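Robotics Club: the tidy-up task, week 2

The Malmont robotics club has spent the autumn teaching a simulated arm to clear a table, a skill several members have yet to show at home. We run everything in Gulel, our home-grown pile of scripts, and the arm gets a fresh muddle of objects each time somebody presses the button.

Scores so far: 76 attempts, 19 bowls lifted, 14 of those put down again somewhere sensible. Team Sinaga leads. Team Drorkano says the scoring is unfair and has written two pages to that effect.

The random object picker remains a law unto itself. One layout gave us a white bowl in the far corner, a spray bottle, a rock and a large green thing that the group has voted to call moss. The bowl is the target. Everything else is there to be left alone. 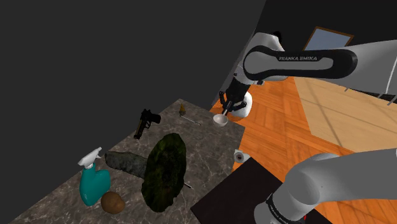
Next session

Same room, same time. Bring a laptop and its charger, please. New members are welcome until the end of October.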